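Thread on collecting hand demonstrations for basket handling. Notes from the Banditstead bench, written up mostly so I stop answering the same email.

The task: close on an item, lift it, put it in the basket, let go, back off. A person does it with the gripper in hand. The arm learns from the recordings. Two fingers, felt pads, camera looking down between them.

We did the first batch by remote control. Ingvar Hafstein drove the arm from the next room. Good, clean paths, very slow. He got 300 usable runs and a sore wrist. The hand-held tool got us to 3,000 with the same staff.

Speed causes its own trouble. People move faster than the arm can follow. If you demonstrate at kitchen speed, the arm lags, closes late and pushes the item along the table. We now ask for something close to a slow pour.

Start pose matters more than I expected. Early on everyone began directly over the item, fingers already lined up. The policy then had no idea what to do from anywhere else on the table. Now we start off to one side, fingers open.
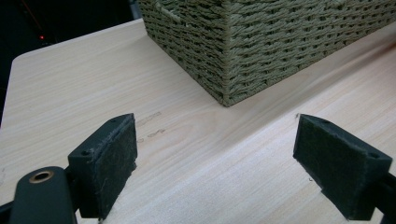

Same for the end of a run. Open the fingers, back away, hold still for 2 seconds, then stop recording. Cut it at the release and the arm learns to release and hover, sometimes with a finger still hooked in the weave.

Woven baskets are awkward in general. Twisted cord gives the tracking plenty of texture, which is good. It also looks much the same from row to row, which is bad when the camera is close. Keep some table edge in view on the approach if you can.

Felt pads: they pick up lint. Sólveig Holst brushes hers between sessions, I do mine when I remember. I have not measured a difference in grip. Replace them when they start to peel at the corners, and recheck the closed width afterwards - new felt is thicker and the zero shifts.

Someone asked about Wasik and Danden. Those are the names of our two training sets, nothing cleverer. Wasik is remote control only, Danden is hand-held only. Mixing them needed a relabel of the gripper width, as the two tools report it differently.

Current state: 6 people recording, one basket position per session, basket turned between sessions. Rafferty (the arm) runs the new policy on Wednesday. Failures get sorted by where they happen: approach, grasp, carry, release. Most so far are on approach.

Will post the failure table once Sólveig has checked my sorting. Calibration questions to her please, she wrote the script.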